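Purow Round Timer, Model 3000
Section 4: Setting up for a bout

Revised Aug 3, 2022. Replaces the July edition of this section. Gyms using the older Furkatton wall display should also read Section 9.

4.1 Before you start

The timer has to be mounted, plugged in and switched on as described in Section 3. The status light on the control box is solid green when the unit is ready. If it blinks, wait until it stops. Do not press any key during start-up.

You need the control box, the judge keypads and the key for the settings lock. The horn may be left unplugged while you enter the settings.

CAUTION: Never change bout settings while a round is running. The clock will stop and the time left in the round will be lost.

4.2 Choosing a rule set

1. Turn the settings lock to OPEN.
2. Press MENU, then RULES. The display shows the last rule set used.
3. Use the arrow keys to move to AMATEUR, PRO, TITLE or CUSTOM.
4. Press ENTER. The display shows the round length, the rest length and the number of rounds.
5. Check these against the bout sheet. Press ENTER again to accept, or BACK to choose another set.

Note: The stored rule sets are a starting point. Your commission's written rules come first. If they differ from a stored set, use CUSTOM.

4.3 Entering a custom bout

1. Choose CUSTOM as in 4.2.
2. Enter the round length in minutes and seconds. Press ENTER.
3. Enter the rest length. Press ENTER.
4. Enter the number of rounds. Press ENTER.
5. Set the warning clap. The factory setting is 10 SEC. Choose OFF if the timekeeper will use wooden clappers.
6. Press SAVE and pick an empty slot. A slot that already holds a bout shows a star.

Saving to a starred slot erases the bout stored there. The unit asks once before it does this.

Names can be up to two lines long. Letters with accents are shown without them.

4.4 Pairing the judge keypads

Each keypad must be paired once with the control box. Pairing is kept when the power is off.

1. Place the keypad within 2 feet of the control box.
2. Press MENU, then KEYPADS, then ADD.
3. Hold the keypad's side button until it beeps.
4. Enter the judge position shown on your seating plan. Press ENTER.
5. Repeat for the other keypads.
6. Carry each keypad to its seat at cageside and press TEST. The position number should light on the display.

If a keypad does not respond, move the control box away from metal posts and try again. The working range is 200 feet in an open room and 100 feet with a fenced cage between the keypad and the box.

Note: Keypads from the Janssen scoring kit can be paired, but their lower row of keys has no function with this unit.

4.5 Horn level

1. Plug the horn into the socket marked HORN.
2. Press MENU, then SOUND.
3. Start at LOW and press TEST.
4. Raise the level one step at a time until the horn can be heard clearly inside the cage with the house music on.

CAUTION: The horn is loud enough to harm hearing at close range. Keep people away from the front of it during the test.
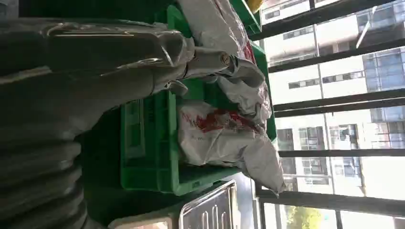

4.6 Trial round

Run one trial round after any change to the settings.

1. Turn the settings lock to CLOSED.
2. Press START. The horn sounds once and the clock counts down.
3. Press PAUSE. The clock stops and the display turns amber. This is the state used for a foul or a doctor's check.
4. Press START to resume. The count continues from the same second.
5. Let the round run out. The horn sounds and the rest period begins.
6. Press and hold RESET to clear the trial round.

If the clock jumps or restarts at step 4, the software is out of date. See Section 11 for the update steps, or send the control box to the Uvthorpe service desk with the form at the back of this manual.

4.7 Between bouts

Press NEXT to load the following bout on the card. Scores from the last bout stay in memory until they are printed or cleared. Print them before pressing CLEAR ALL. Cleared scores cannot be restored by the user.

Continue with Section 5, Scoring and printouts.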